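Registo de uma visita: sábado de portas abertas no laboratório da Clivora

Publicado em Visitas e leituras | Abril

Tive a honra de integrar, no passado sábado, o grupo de visitantes recebido pela Clivora nas suas instalações de Stillcombe. Deixo neste espaço o relato da manhã, que prometi aos leitores que acompanham a série sobre automação de pequenas tarefas de arrumação.

A receção esteve a cargo da engenheira Folasade Mohammed, responsável pelo programa de manipulação. Na sua intervenção inicial, recordou que a equipa reuniu até à data 3.226 execuções registadas, das quais 318 dizem respeito exclusivamente a cestos e caixas de plástico. Explicou ainda que a escolha de objetos domésticos é deliberada: paredes perfuradas, rebordos finos e pegas recortadas colocam à garra dificuldades que um cubo maciço não coloca.

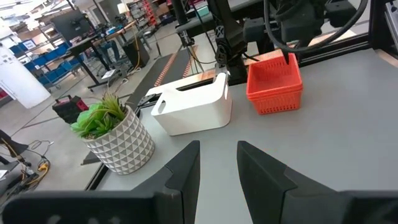 Vista a partir do punho de um dos braços: vaso, caixa branca e cesto cor de laranja.

Seguiu-se a apresentação do posto de trabalho, conduzida por Ezekiel Ruiz-Ortega. O posto dispõe de 2 braços, montados em lados opostos da mesa, e a imagem do punho é acompanhada em conjunto com a das restantes câmaras. O orador deteve-se na questão da aproximação ao rebordo. Segundo referiu, um erro de poucos milímetros basta para que um dedo da garra encontre a parede do cesto, quando deveria passar por dentro dela.

Perguntei se a cor dos recipientes interferia no desempenho. Foi-me respondido que interfere menos do que a luz da sala, a qual atravessa as ranhuras e altera o contorno percebido pelo sistema.

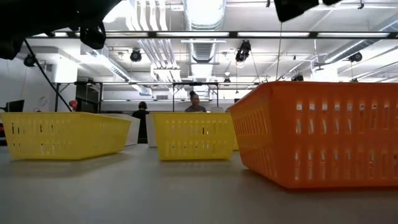

Cestos amarelos e cesto cor de laranja sobre a mesa, com a sala em fundo.

A segunda parte da manhã foi dedicada ao procedimento de reposição, isto é, à forma como a mesa é reorganizada entre execuções. Ehsan Alipour apresentou o plano de disposições, conhecido internamente por Dodum, que determina a posição de partida de cada recipiente. Confesso que esperava um tema árido e que foi a parte que mais apontamentos me rendeu. O plano prevê disposições em fila, disposições dispersas e outras em que um objeto oculta parcialmente o seguinte.

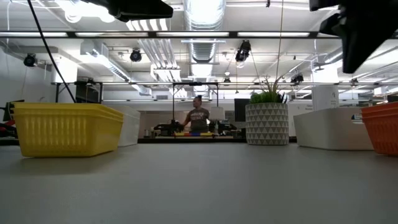 Recipientes e planta alinhados na extremidade da mesa; ao fundo, outro posto com dois braços e blocos coloridos.

No período de perguntas, Ese Okonkwo, que viajara comigo, quis saber o motivo da presença de uma planta entre os recipientes. A engenheira Mohammed esclareceu que o vaso serve de obstáculo: os braços devem trabalhar na sua proximidade sem o deslocar.
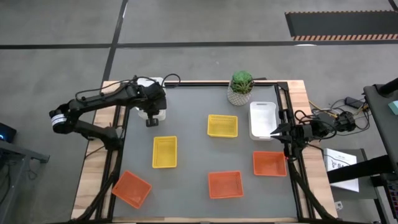 Chibuzor Nwosu encerrou a sessão com uma nota sobre os próximos trabalhos, que incluirão recipientes com tampa e, numa fase posterior, o empilhamento. Os critérios de avaliação serão revistos antes do verão e a equipa admite publicar a lista de disposições utilizadas. A visita prolongou-se por mais de 5 horas, contando com a pausa para almoço.

Agradeço à Clivora a disponibilidade demonstrada e a Ese Okonkwo a leitura prévia deste texto. Os apontamentos sobre o plano Dodum serão publicados em separado, logo que a sua redação seja confirmada com Ehsan Alipour.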